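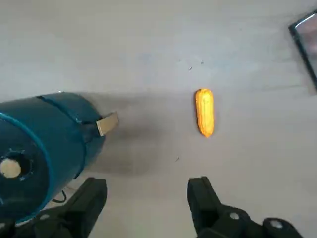
Fig. 1. Gripper view of the table, teal cylinder at left.

Brimen Student Robotics Project - progress report to Le Roux
10 Apr 2026
Reading time: 2 min

We use cookies to improve this site. Accept | Settings

The class has moved from single-arm exercises to a kitchen task with two arms and a compact cooking appliance. Students have stored 1161 runs to date, of which 919 passed review. Rejected runs are kept in a separate folder and used in the lesson on labeling. Spending stands at 3751 dollars, mostly on finger parts and cable.

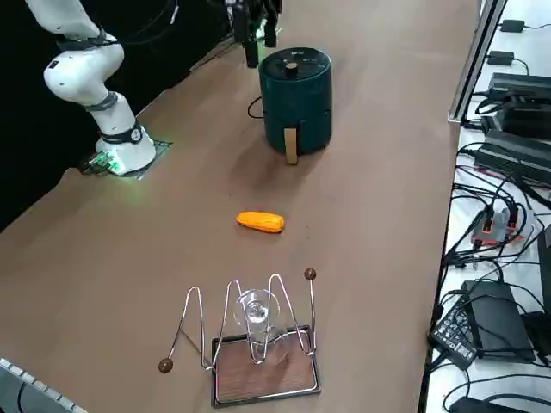 Does the team still need a second appliance this term?
The request has been moved to June, and the budget line stays open until then.

Work on the grip routine continues. The students rewrote the approach step so that the fingers slow down near the table - the older version is still available as a fallback. Wrist camera exposure remains a weak point, and the group working on it has asked for 300 more runs under fixed lighting.
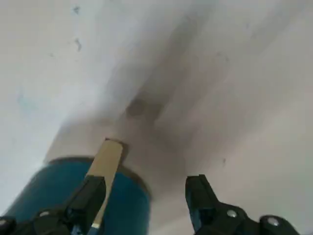
Fig. 2. Flat wooden stick at the left finger, wrist camera.

The door task was added after the midterm review. It is scored separately from the food task, under the Fident rubric.
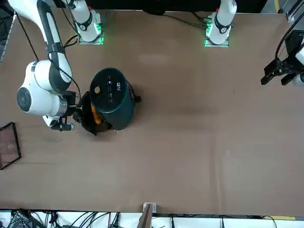

Fig. 3. Gripper against the open door panel, orange food item inside.

Next period: merge the two task scripts, finish the student manual, enter the Ikunari student round.

Comments (3)

mk_lab: Is the scoring sheet public?

tallpine: Which version of the approach step goes to Ikunari, old or new?

rgb77: Please post the manual when it is done.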